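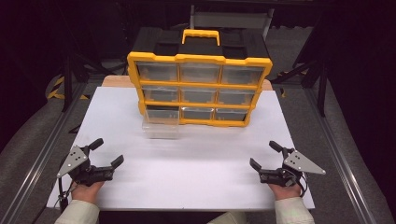

Search this site Search

Bukenum publishes good practice code for hand-held gripper work

2024-01-12 - 2 min read

Bukenum has today published a code of good practice for staff who record manual tasks with hand-held grippers. It applies from the end of January at the Larkus and Trernard sites.

The code covers table layout, floor marking, cable routing and rest breaks. Drawers and other moving parts must be checked before each session. It was drafted after a review of 696 session reports.

"Our operators asked for one clear set of rules - they now have it," said Tanko Ekwueme, Head of Standards.

Teodor Nedelcu, who led the review, said the text would be revised yearly.

Printed copies are available from the Larkus office on request.

Shares 400 Comments 0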